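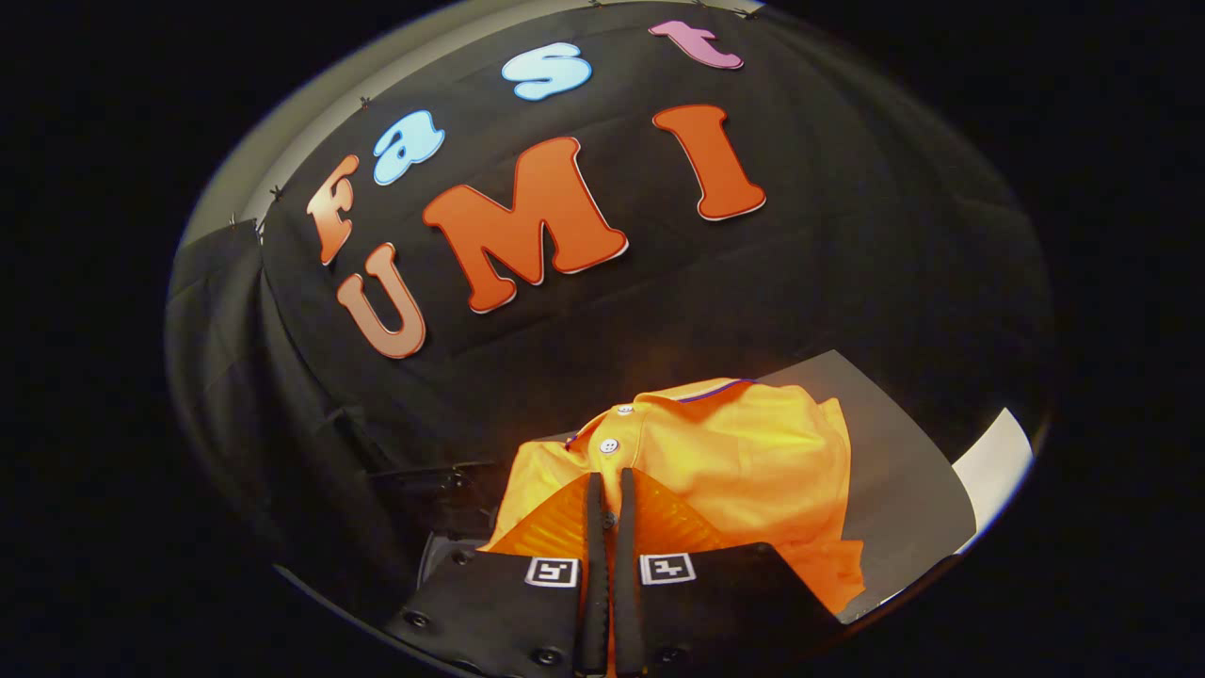 Lista de revisión del rincón de exposición antes de abrir - con mis comentarios

La hoja de siempre se quedaba corta, así que este mes de abril la he vuelto a pasar a limpio y le he ido metiendo comentarios según revisaba. Vale para la zona de telas y letreros del local de Wirncombe, y quien haga el turno de apertura puede copiarla tal cual. Yo tardo un cuarto de hora si no me entretengo (me entretengo casi siempre).

Revisa: yo misma, Angharad Wynne
Segunda firma: Senthil Pisharody
Día: jueves, antes de abrir

1. Tela negra del fondo
Estado: conforme, con vigilancia.
¡Lo que me gusta cómo queda el negro con las letras encima! Eso sí, una tela tan grande hay que mirarla con calma. Repasad las costuras y el bajo, y pasad la mano por detrás por si toca algún enchufe. El certificado de ignifugación está en la carpeta de Clisau, con la referencia 736. Si alguien cambia la tela por otra, que no la cuelgue hasta tener el papel nuevo.

2. Pinzas metálicas
Estado: conforme.
Son pequeñas pero cumplen. Se tira un poquito de la tela junto a cada una, sin colgarse, por favor, y si la pinza se desliza se cambia. No vale doblarle las patillas con los alicates, que luego se abre a media tarde. Hay una bolsa de 100 en el cajón de arriba y Llinos Gwynne pide más cuando le avisamos. También paso el dedo por los bordes por si alguno corta.

3. Caída del lado izquierdo
Estado: pendiente de mejorar.
Por ese lado la tela negra cuelga con pliegues y abajo se ve poco, todo negro sobre oscuro. A mí me da respeto, es el sitio perfecto para engancharse un pie. Pido que se recoja lo que sobre y que el bajo no llegue a la zona de paso. Senthil propone una goma cosida por dentro, yo pondría un contrapeso plano. Ya lo hablaremos, pero que quede hecho antes del próximo montaje.

4. Letras de "fast UMI"
Estado: conforme.
Aquí me paro más de la cuenta, lo reconozco. La palabra "fast" va arriba, en minúsculas gorditas, con la f naranja, la a y la s en azul claro y la t rosa. Debajo va "UMI" en mayúsculas naranjas, bien grandes, y el borde blanco las separa del fondo de maravilla. A cada letra se le da un toquecito por las esquinas para ver si baila. Los alfileres o sujeciones no deben asomar por delante ni por detrás, y cualquier esquina levantada se repasa en el momento.
Ojo con la M, que es la más ancha y la que más quiero que comprobéis. Y la t rosa está arriba del todo, junto al borde de la tela: para llegar, escalera. ¡Nada de sillas!

5. Escalera
Estado: conforme.
Tacos de goma enteros, peldaños limpios, tirante bien abierto. Una persona sube y otra se queda abajo mirando, aunque sea para un minuto. La nuestra es la de 3 peldaños y para esto sobra. Cuando se termina, vuelve al almacén (no detrás de la puerta, que ya me he llevado un susto).

6. Polo naranja y ropa de equipo
Estado: corregir.
El polo es precioso, de un naranja que se ve desde la calle, pero así hecho un gurruño, con el cuello y la tapeta mirando hacia arriba a la izquierda, no luce nada. Se dobla con el cuello hacia arriba y los botones centrados, o se cuelga en percha. Y ya desde el punto de vista de la seguridad: ninguna prenda en el suelo, ni encima de focos, ni sobre regletas. Si hay que plancharla, en la trastienda, y la plancha se desenchufa antes de volver a salir.

7. Luces y cables
Estado: conforme.
Los focos, separados de la tela al menos un palmo bien largo, y mejor dos. Los enciendo y espero unos 10 minutos antes de acercar la mano, que al principio todos parecen fríos. Los cables van pegados al zócalo con la cinta ancha de Tawfik. La cinta de carrocero se despega sola, ya lo probamos.

8. Paso y salida
Estado: conforme.
Tienen que poder cruzarse dos personas sin rozar la tela. El extintor, a la vista y con la revisión al día. Yung-ching Lau me pidió que añadiera lo de las cajas vacías y tiene toda la razón: se pliegan y se sacan antes de abrir, también las de Nisitz, que ocupan una barbaridad.

Queda por hacer
Recoger la tela del lado izquierdo: Senthil.
Doblar el polo y buscar percha: yo, esta misma mañana.
Preguntar por los contrapesos: Llinos.
Copia de la hoja para Emlyn Voyle, que abre el sábado y todavía tiene la versión antigua.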